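Rawat Workshop: Teaching the Mug Transfer

Before starting, members shall confirm that the Plivau controller is on firmware 329 and that the emergency stop is within reach. Pull the dishwasher drawer fully out and set arm speed to 90.
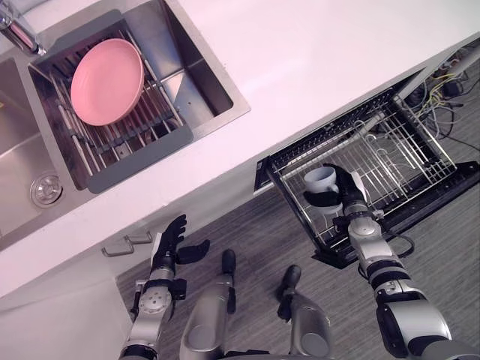

Close the right hand around the side of the mug and keep the mug upright over the rack. Save the pose as 196. Lower in small steps until the base meets the rods, then open the fingers and save the release as 516. Keep the left hand open and clear of the cabinet handle throughout.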